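# Parkmont Boot Notes

Plain-text notes and small scripts for getting old office desktops running again as home file servers.
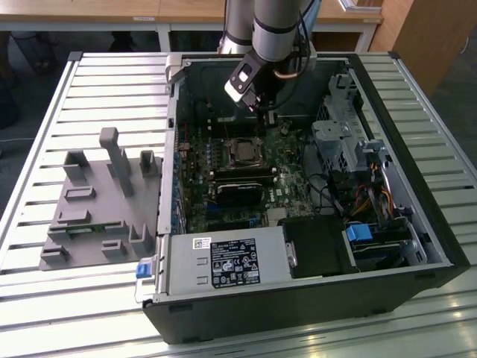
## What is in this repository

```
parkmont/
 notes/ one text file per machine model
 scripts/ shell scripts for disk checks and setup
 tables/ CSV files with parts and test results
 CHANGES.md
 LICENSE
```

The notes came first. The scripts were added later, when typing the same commands on every machine got old. The tables are exported from a spreadsheet and are the part most likely to lag behind.

The current tables cover 64 machines. All of them are used business desktops, bought in two lots when the Whitlock office closed. There are no laptops and no rack servers, and there are no plans to add any.

## Requirements

- A Linux live USB. Any recent Debian-based image works.
- `smartmontools`, `hdparm` and `rsync`
- `memtest86+` on a separate stick
- A wired network connection for the install step

The scripts are written for Bash. They have not been tested with zsh. One of them (`label-disks.sh`) uses associative arrays, so the Bash that ships with older macOS versions will not run it.

## Quick start

Boot the machine from the live USB, open a terminal, and run:

```
git clone <your copy of this repository> parkmont
cd parkmont/scripts
sudo ./check-disks.sh
```

The script prints one line per drive and writes the full report to `report.txt` in the same folder. It only reads from the drives.

If a line ends in `FAIL`, replace the drive before going further. If it ends in `OLD`, the drive passed but has more power-on hours than the limit set at the top of the script. Change the limit if you disagree with it.

To set up the share:

```
sudo ./setup-share.sh /dev/sdX
```

**This erases the drive you name.** It asks once, and it wants the full device name typed back, not just `y`.

## Before you run anything

Unplug the power cord and hold the power button for a few seconds before opening the case. Blow the dust out. Reseat the memory. Replace the CMOS battery, even if the clock looks right – they cost very little and a dead one will waste an evening.

Thermal paste is a judgment call. If the machine idles at a normal temperature, leave it alone. The notes for each model say where the cooler screws are and whether the bracket stays put when the cooler comes off.

Reset the firmware settings to default, then change only these:

1. Storage mode to AHCI
2. Restore on power loss to "last state"
3. Boot order, with the internal drive first
4. Wake on LAN, if you want it

Some firmware versions hide the power loss option under a deep sleep setting. Turn deep sleep off and it shows up again.

## Tables

### `machines.csv`

| Column | Type | Meaning |
|---|---|---|
| `id` | text | Our own label, written on the back of the case |
| `form` | text | `tower`, `small` or `micro` |
| `mem_gb` | integer | Memory installed when tested |
| `bays` | integer | Usable 3.5 inch bays |
| `idle_w` | number | Power draw at the wall, idle, no drives spinning |
| `boots` | yes/no | Reaches the live desktop without help |
| `remarks` | text | Anything else |

### `drives.csv`

| Column | Type | Meaning |
|---|---|---|
| `serial_hash` | text | Hashed, so the same drive can be followed between files |
| `hours` | integer | Power-on hours |
| `realloc` | integer | Reallocated sector count |
| `seq_read` | number | Megabytes per second over a 2 GB read |
| `result` | text | `PASS`, `OLD` or `FAIL` |

Blank cells mean the value was not recorded. They do not mean zero. An early export filled blanks with 0 and made several tired drives look perfect; that file has been removed, but if you have a copy from before the May update, please throw it out.

Power draw was read from a plug-in meter with a resolution of one watt. Treat differences of a watt or two as noise.

## Network notes

Most of these boards have gigabit Ethernet, which in practice tops out a little above 100 MB per second for large files. Small files are much slower. If you see a steady 11 or 12, the link has dropped to the slower speed, and the cause is nearly always the cable. Try another one before touching the driver.

The share script sets up Samba with one user and no guest access. It does not open anything to the outside. Please keep it that way and use a VPN if you need to reach your files from elsewhere.

## Backups

A file server is one copy. `nightly-sync.sh` uses `rsync` to push changed files to a second machine, and it expects key-based SSH login to be working already. By default it keeps deleted files in a dated folder on the target, and it will not run if the target has less than 600 GB free. That number suits our disks and probably does not suit yours. It is set in the `MIN_FREE` variable.

Test a restore at least once.

## Known problems

- `check-disks.sh` skips drives behind some USB adapters. Connect them by SATA.
- On a few towers, the front fan runs at full speed after the original drive is removed. The firmware is waiting for a temperature reading. See `notes/fans.txt`.
- `label-disks.sh` breaks on labels with spaces.
- Two machines in the table share the id `D-17`. They are different machines.

## Related projects

Dornarine is a small web page that shows disk status from `report.txt`. It lives in its own repository and has its own issue list. Erance was an earlier version of the setup script – it is no longer maintained, and its config files will not load here.

## Contributing

Corrections to the tables are welcome. Include the model, the firmware version and how you took the measurement. For new notes, copy `notes/TEMPLATE.txt` and keep lines under 80 characters.

## License

Scripts are under the MIT license. Notes and tables are CC BY 4.0.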